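Drosadau place-brand marks: data card

Version 2, March 2024
Maintainer: Hermine Ammann
Annotation lead: Ivan Chornovol

Summary

A collection of logos and wordmarks used by towns, counties and regions in their tourism advertising, with labels for shape, colour, lettering and slogan. It was put together for work on how place brands resemble one another, and for checking a new mark against older ones before a campaign goes out. It holds 161 marks from 40 places. Most places have more than one mark, as old versions are kept alongside the current one.

Contents

marks/ one file per mark, vector where we could get it, otherwise a scan
labels.csv one row per mark
slogans.csv one row per slogan, joined to labels.csv on mark_id
campaigns.csv launch year, agency if known, media used
notes/ free text from the annotators, unedited

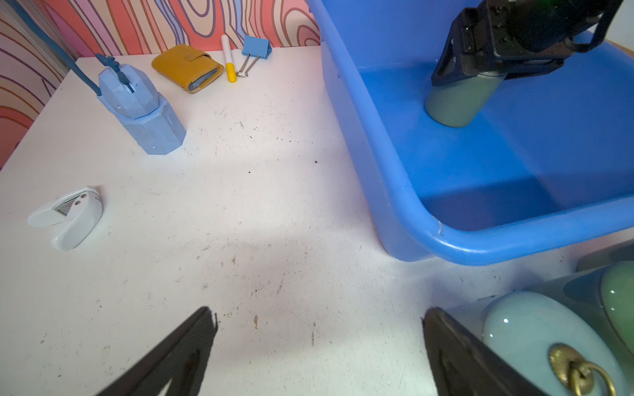
Fields in labels.csv

mark_id: text, never reused
place_id: text, see places.txt
year_first: year the mark was first used in paid advertising. Blank if only an approximate date was found.
year_last: blank if still in use
main_shape: one of 14 values, listed in shapes.txt
colours: up to four names, in order of area covered
lettering: serif, sans, script, drawn or none
has_slogan: 0 or 1. A slogan counts only if it was locked up with the mark in the place's own guidelines.
source: where the file came from
checked_by: initials of the second reader

The main_shape field is the one most likely to cause trouble. A wave, a hill and a ribbon can be drawn with the same curve, and the two readers often chose differently. Where they did, Ivan made the final choice and the first reader's value is kept in main_shape_alt. If your work depends on shape, use both columns.

How the marks were gathered

Nabila Tazi collected the first set from printed brochures and trade press. Orest Semeniuk added marks from the archives of two agencies, Kunora and Brilard, who supplied artwork for campaigns they had run. Scans were straightened and trimmed but not recoloured. Colour names for scanned marks should be treated as less reliable than those for vector files — paper yellows, and some of the brochures had been stored badly.

Version 1 used hex values for colour. These were dropped because they gave a false sense of accuracy for the scanned items. The old file is in archive/ and is no longer corrected.

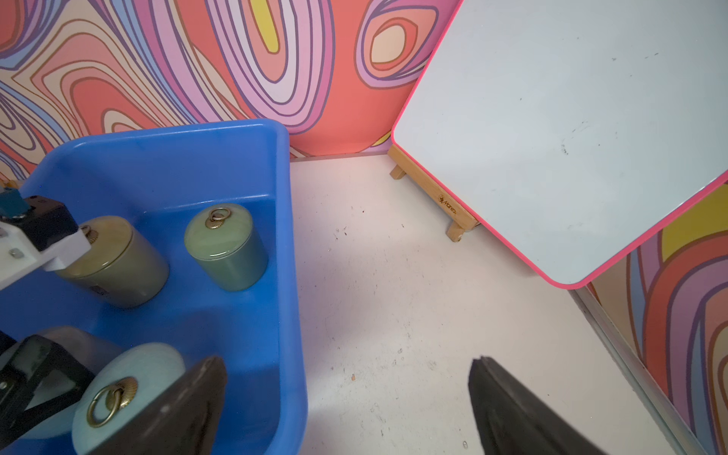
Slogans are stored as printed, including capitals and full stops. Where a slogan ran in more than one language, each language has its own row and shares a slogan_group value. Translations were not added by us. If a place never published an English version, there is no English row.

Known problems

- Coastal places are over-represented. Inland towns spent less on advertising and left fewer records.
- The agency column in campaigns.csv names the lead agency only. Design work passed to a smaller studio is not shown.
- The marks for Aasen were redrawn from a poor fax. The proportions are wrong by a small amount and the files should not be used for measurement.
- year_last is often a guess. A retired logo can stay on road signs and leaflets for years after the guidelines are withdrawn.
- Blank cells and the text "none" mean different things. Blank is unknown.

Use

The labels and notes may be reused with credit. The marks themselves belong to the places concerned and are included for study only. Do not use them in layouts, pitches or mock-ups, and do not train a logo generator on them without asking the owners.

Changes since version 1

Added main_shape_alt and slogan_group. Removed hex colours. Merged "sail" and "boat" into a single shape value. Fixed place_id for four marks that had been filed under the county instead of the town.

Corrections

Send corrections to Yevdokiia Levchenko with the mark_id and a source. A page reference or a clear scan is enough. The next release is planned for September, and corrections received after the file freeze will be held for the one after.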